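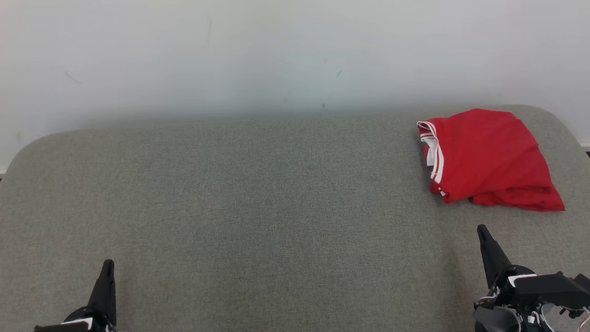 6/20/21

Up early. Measured the bench again before doing anything else, as the figure I wrote down in May did not agree with the one on the order form. It is 19 inches deep at the left end and a hair more toward the right, where the back edge curves out. I had entered it as a plain rectangle. That accounts for the cover from Grosalex not fitting. Sent them the corrected outline and asked whether the return window still applies.

The gray fabric is holding up. It is a close weave with lighter and darker threads mixed, and it hides lint well, which was the main thing I wanted from it. Went over it with the brush attachment on low suction, then with a damp cloth along the front. No pilling that I could find by hand. The padding felt even from end to end when I pressed down on it with the flat of my palm. I will check again at the end of summer.

The wall is another matter. There is a dark diagonal scuff high on the left, another mark farther right, and a speck just above the cushion. Tried the speck first with a dry eraser sponge. It got lighter and the paint around it got shinier, so I stopped. The paint is a flat white and does not take rubbing. The leftover can is Kilau, and the label gives a recoat time of four hours but says nothing on spot repairs. Plan is to feather a small amount over the scuff with a nearly dry brush and look at it in daylight the next morning. If the patch shows, the whole wall gets a coat. I would prefer to avoid that, as it means taking the bench off its brackets.

Laundry. Sorted by color at the bench as usual, which works because the height is right and nothing has to go on the floor. Whites first, then darks. The red sports stuff was last. I keep it separate after the business with the pillowcases. The red things have white stripes in the trim, so they are at risk from their own dye as much as anything else is. Cold water, short cycle, out of the drum as soon as it stops. No softener on athletic fabric, it leaves a film.

Folding is where the system breaks down. Cotton shirts hold a fold. The slick red material does not, and whatever I make of it relaxes into a heap within a minute or two. Tried folding in thirds along the stripe and then in half, using the trim as a guide line. Better, but still not stackable. Rolling is probably the answer. A rolled item takes up more depth in the drawer and less width, and the drawer has depth to spare.

Read the meter after the last load. 290 at the start of the month, 400 now. Higher than I expected. The spring readings never moved that fast, and the only change is the extra rinse. Turned the extra rinse off for everything except towels. Will compare next month.

Ordered drawer dividers from Tustuser. They come in two heights and I took the lower one. Also wrote to Rutherford for the replacement bracket screws, part 269, in case the bench does have to come off the wall. They want a photo of the old screw next to a ruler. Did not get to that.

Remaining for tomorrow: screw photo, touch-up brush, find the lid for the Kilau can. The one on it now is from a different can and does not seal. Put plastic wrap under it for the night.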